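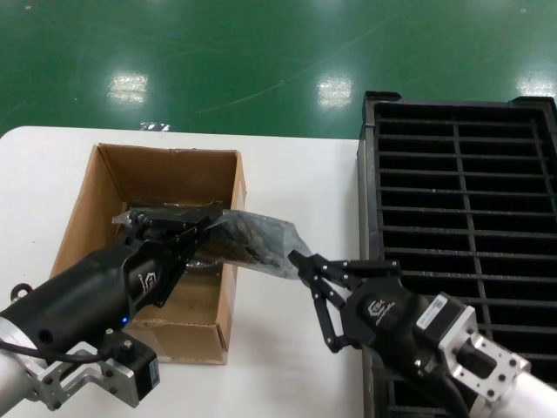

로봇에게 물건을 상자에 담는 일을 가르치려면 무엇부터 해야 하는가?

사람이 로봇 팔을 직접 또는 원격으로 움직여 그 일을 처음부터 끝까지 해 보이고, 그동안의 관절 각도와 그리퍼 상태, 카메라 영상을 함께 기록하는 것부터 해야 한다. 이 기록 한 번을 시연 하나로 센다.

로봇 조작 실습 강의 노트
5주차: 시연에 의한 교시
최종 수정 01/04/2022

1. 이번 주 범위

지난주까지는 좌표를 직접 입력해서 팔을 움직였다. 이번 주부터는 사람이 해 보인 동작을 데이터로 쓴다. 교시 방법은 크게 두 가지로 나누어 다룬다.

가. 직접 교시. 팔을 손으로 잡고 끌어서 움직인다. 중력 보상 모드를 켠 상태에서 하며, 별도의 조종 장치가 필요 없다. 힘의 감각이 손에 바로 전해진다. 대신 사람의 손과 몸이 카메라에 찍히고, 두 팔을 한 사람이 동시에 끌기는 어렵다.

나. 원격 조작. 조종용 팔이나 손 컨트롤러를 움직이면 작업용 팔이 따라 움직인다. 카메라에 사람의 손이 들어오지 않으므로 학습할 때의 영상과 실행할 때의 영상이 비슷해진다. 단점은 지연과 촉각의 부재다. 얼마나 세게 쥐고 있는지를 조작자가 눈으로 판단해야 한다.

과제에서는 원격 조작을 쓴다. 기록 프로그램은 Hinirow, 재생과 편집은 Clakum을 사용한다. 설치 방법은 2주차 노트에 있다.

2. 양팔 작업에서 주의할 점

비닐 포장된 물건은 단단한 물건과 다르게 움직인다. 한쪽만 잡고 들면 내용물이 아래로 쏠리고 봉지가 돌아간다. 양 끝을 두 그리퍼로 잡으면 자세는 안정되지만 두 팔 사이의 거리가 새로운 변수가 된다. 거리가 너무 멀면 비닐이 당겨져 손가락에서 빠지고, 너무 가까우면 가운데가 처져서 상자 벽에 걸린다.

두 팔로 물건을 옮길 때는 다음 순서를 지킨다.

먼저 한쪽 그리퍼로 봉지 끝을 잡고, 잡힌 것을 확인한 다음 다른 쪽을 잡는다.
두 손목의 높이를 맞춘 뒤에 들어 올린다.
상자 테두리보다 충분히 높은 위치까지 수직으로 올리고 나서 옆으로 이동한다.
내려놓을 때는 두 그리퍼를 같은 속도로 내린다. 한쪽을 먼저 놓으면 물건이 반대쪽으로 기운다.
손가락을 벌린 다음 바로 팔을 빼지 않는다. 비닐이 손가락 마디에 걸려 따라 올라오는 경우가 많다.

투명한 비닐은 깊이 카메라에서 값이 비거나 튀는 일이 잦다. 이번 과제의 입력에는 컬러 영상과 관절 값만 넣는다. 깊이 값은 저장은 하되 학습에는 쓰지 않는다.

3. 기록 형식

시연 하나는 폴더 하나로 저장된다. 관절 값과 영상은 주기가 다르므로 시각 정보를 기준으로 맞춘다. 맞추기 전에 앞뒤의 정지 구간을 잘라낸다. 정지 구간이 길게 남아 있으면 학습된 정책이 시작 자세에서 움직이지 않는 현상이 생긴다.

실패한 시연은 지우지 말고 표시만 해 둔다. 다만 중간에 물건을 놓쳤다가 다시 잡아 끝까지 마친 시연은 성공으로 분류한다. 복구 동작이 들어 있는 데이터는 학습에 도움이 된다.

수업에서 배포하는 Alemayehu 묶음에는 시연이 1,136개 들어 있다. 이 중 377개가 양팔 작업이고 나머지는 한 팔 작업이다. 과제에는 양팔 작업만 사용한다. 한 팔 작업을 섞으면 쓰지 않는 팔의 관절 값이 모두 상수가 되어 정규화 단계에서 오류가 난다.

4. 조작자에 따른 차이

같은 일을 시켜도 사람마다 경로가 다르다. 왼쪽부터 잡는 사람이 있고 오른쪽부터 잡는 사람이 있다. 두 방식이 섞인 데이터를 단순 회귀로 학습하면 그 중간값이 나오고, 중간값은 대개 어느 쪽도 잡지 못하는 동작이다. 대응 방법은 두 가지다. 잡는 순서를 미리 정해 놓고 모으거나, 여러 갈래의 동작을 표현할 수 있는 모델을 쓴다. 이번 과제에서는 앞의 방법을 쓰고, 뒤의 방법은 5월에 다룬다.

5. 과제

두 명이 한 조가 되어 봉지에 든 물건을 상자에 넣는 시연을 모은다. 잡는 순서는 조에서 정하고 보고서 첫 줄에 적는다. 물건의 시작 위치는 세 군데로 바꾸어 가며 기록한다. 조작자를 바꿀 때는 팔을 기본 자세로 되돌리고 영점을 다시 확인한다.

제출물은 시연 폴더와 2쪽 이내의 보고서다. 보고서에는 실패로 표시한 시연의 원인을 반드시 적는다. 파일은 Tillutex에 조 번호로 올린다.

비상 정지 버튼은 조작하지 않는 조원이 맡는다. 기록 중에는 두 팔의 작업 범위 안에 손을 넣지 않는다. 물건 위치를 고쳐야 하면 기록을 멈추고 서보를 끈 다음에 고친다.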